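Acta de la reunión de la asociación de vecinos Quintela

Reunión ordinaria de marzo, celebrada en el local de siempre a las siete de la tarde. Se abre la sesión con un saludo muy cariñoso a las familias que se estrenan este mes y con las gracias a quienes trajeron el bizcocho de limón, que desapareció antes de leerse el primer punto.

1. Acta anterior. Se lee y se aprueba con una sola corrección: la fuente que gotea es la de la plaza pequeña y no la del parque, como bien recordaron las vecinas que viven enfrente y la oyen todas las noches.

2. Mercadillo de ropa y trueque. Fue el punto más largo, y con razón, porque a todos nos hace ilusión repetir. Se acuerda celebrarlo un sábado por la mañana, con 20 puestos como máximo, y pedir al taller Cikeseo que nos preste otra vez los percheros. Se recuerda que la ropa debe entregarse limpia y doblada, y que las sábanas y manteles van aparte (el año pasado acabó todo mezclado y hubo quien se llevó un mantel creyendo que era una falda).

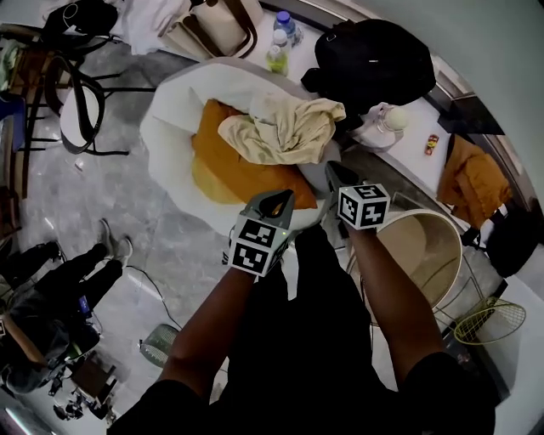

Se propone además cobrar dos euros por puesto para pagar la merienda de los niños. Hay quien lo ve poco y quien preferiría que fuese gratis; después de un buen rato de charla, muy amable todo, se aprueba la cuota con la condición de que nadie se quede fuera por no poder pagarla.

3. Huerto. Quedan 41 plantones de tomate por repartir y se ruega recogerlos pronto, que ya van pidiendo tierra. La manguera nueva de Grindus llega por fin hasta el último bancal, noticia que se recibe con aplausos.

4. Cuentas. Tras la cena de invierno quedan 200 euros en la caja. Se decide guardarlos para arreglar la persiana del local, pidiendo antes presupuesto en dos sitios.

5. Ruegos y preguntas. Se pide bajar un poco la música en los ensayos de baile a partir de las diez. El grupo de baile lo acepta de buen grado e invita a los vecinos del primero a apuntarse. También se pregunta por la excursión a Tekville, que sigue pendiente de encontrar autobús; quien conozca una empresa de confianza, que deje el teléfono en el tablón.

Se levanta la sesión a las nueve menos cuarto, aunque la conversación siguió un buen rato en la puerta.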